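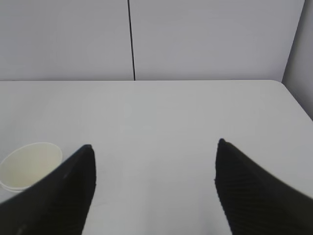

Small Cups, Big Turnout Expected: Tasting Table Opens at Stinov Hall

19 February 2025

Good news for anyone who walks through Stinov Hall with a dry throat. The Lestska drinks project has opened its free tasting table on the ground floor, and it will be pouring through the end of February. There's no ticket and no sign-up sheet. You walk in, take a paper cup and try whatever is on that day.

The idea is a simple one, and it's great to see it finally get a room of its own. Lestska has been making small batches of grain and fruit drinks for two years, mostly for markets and school fairs, and people kept asking where they could try the whole range without buying a case of it. Until now the answer was a folding table by the Bristska bus stop, in whatever weather came along. Stinov Hall is warmer, it has a sink, and the light is so much better for looking at what you're drinking!

And looking is a real part of it. The drinks this month are all on the pale side: a toasted barley drink, a pear and oat one, and a very light ginger one that had people coming back for more on the first afternoon. Each has its own character, but the differences in color are slight, and against a dark mug you'd miss them completely. So the project went with plain white. White tabletop, white paper cups, no pattern and no print to get in the way.

The cups themselves took longer to settle than you might think. Lestska tried a glass first (lovely, but too much washing), then a taller cup that everyone filled too full. The one they chose is small, with a rolled rim that feels good to drink from, and the project has set aside around 400 of them for the opening run. Visitors are asked to hang on to one cup for the whole visit and give it a quick rinse between drinks. There's a bin for used cups by the door on the way out.

A visit goes like this. You start with water, move on to the lightest drink, take a sip of water again and work your way up to the barley. Most people are through in ten minutes, though a few on opening day stayed for most of an hour and had plenty to say about the pear. Comment cards are on the windowsill in the hallway, and the project really does want them filled in. By the end of the first day there were 89 cards in the box, some of them covered on both sides.
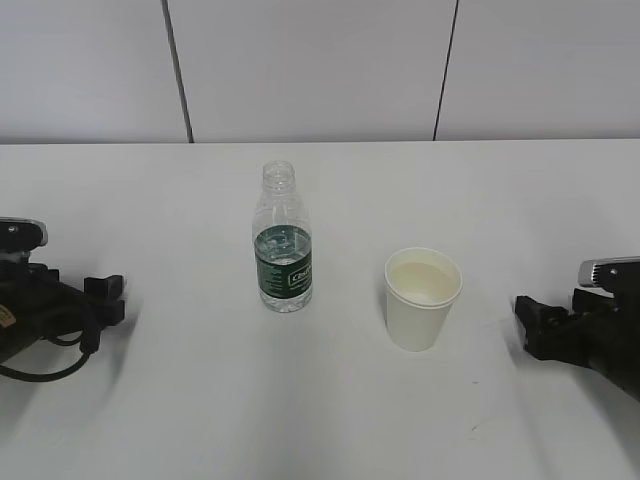 The water stop matters more than it sounds, and it's the part the regulars from the bus stop days are happiest about. A mouthful between drinks clears out the last one, so the ginger doesn't follow you into the oat. You can bring your own bottle and keep it open next to you as you taste, and the usual arrangement is the one that works best – a clear plastic bottle with the cap off, and a small white cup within easy reach. The cup should be filled to just short of the rim, so you get enough for a few proper sips and can still carry it without a spill. A pale drink like this, with only a faint beige tone, shows up nicely against the white paper. Tilt it a little and look before you taste.

Food is coming too. From the last week of February, the Huenchumán bakery will be sending over plain crackers and a seeded flatbread to go with the barley drink. Both are lightly salted and neither is sweet, which should suit the drinks very well. The bakery has been a neighbor of the hall for years and this is the first time the two have put something on together, so fingers crossed it won't be the last.

For families, there's a short session each morning with smaller pours and no ginger. Kids can vote for their favorite by putting a sticker on the chart in the hallway. Pear and oat is well ahead so far, but barley has a small and very loyal following among the under-eights.

A few practical points. The tasting room is through the second door on the left as you come in from the Bristska side, and there is step-free access from the parking lot. Please leave coats and big bags on the hooks outside, as the table doesn't have much room around it when things get busy. Anyone with a grain allergy should ask before tasting. Two of the three drinks contain barley or oats, and the full ingredient list is kept at the front desk.

Lestska will go through the comment cards once the tasting ends and pick one drink to make in a larger batch for spring. That bottle will be sold at the hall and at the bakery, with the price still to be set. If you have a favorite, come and say so on a card while the table is still up. The pear fans have a head start, but the barley people are catching up fast.

The tasting table is open every day in February from ten until four, with a short break at noon to wipe down and restock.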